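Speaker notes: Two grippers, one kitchen
Talk for the lab open house, February. 16 minutes plus questions.

Opening
Say hi, thank Hendrik Dlamini for the loan of the second gripper. Ask who has ever burned themselves on a toaster. Wait for hands (there are always hands!) and then go straight in.

Why a kitchen
I love this part, so watch the clock. We could have tested on foam blocks all winter. A kitchen counter gives you shiny metal, clear plastic, round things that roll and a drawer that sticks if you pull it crooked. Everybody in the room already knows how those jobs should go, so they can judge the robot for themselves.

The two contenders
Idau: two stiff fingers, fast, closes with a really satisfying snap. Skestano: softer pads, slower, much kinder to anything squashy. Same arm, same controller, same starting pose for both. Say that twice, people always ask.

We ran 1150 attempts in all. Pause there, it was a lot of evenings.

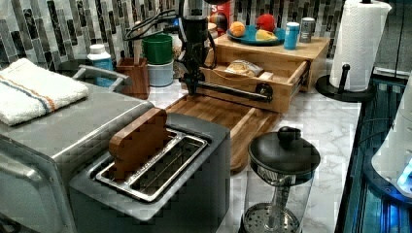 Results, part one: the drawer
Idau wins this easily. It gets hold of the edge and pulls in one clean line. Skestano slipped off 137 times before we changed the approach angle, and after that it was a fair fight. Tell the story of the angle change! Hendrik suggested it over lunch and we had it running by 4 p.m.

Results, part two: soft stuff
Here the pads earn their keep. A bag of bread is a horrible object for a robot, it's see-through and it changes shape the moment you touch it. Skestano just sort of hugs it. Idau can do it too, if you turn the closing force way down, but then it starts dropping fruit. Show the force plot, leave it up for a bit.

What surprised me
The controller mattered more than I expected. Swapping our old one for Derese smoothed out the last inch of every reach, and both grippers got better overnight. If anyone asks about cameras: we only tried one mounting position, so be upfront about that.

Closing
Next up is the slow-release setting on Skestano, then the same tasks with Jolletti. Invite people to try the teleop station in room 808. Sign-up sheet is by the door, and the soft pads are out for anyone who wants to squeeze them.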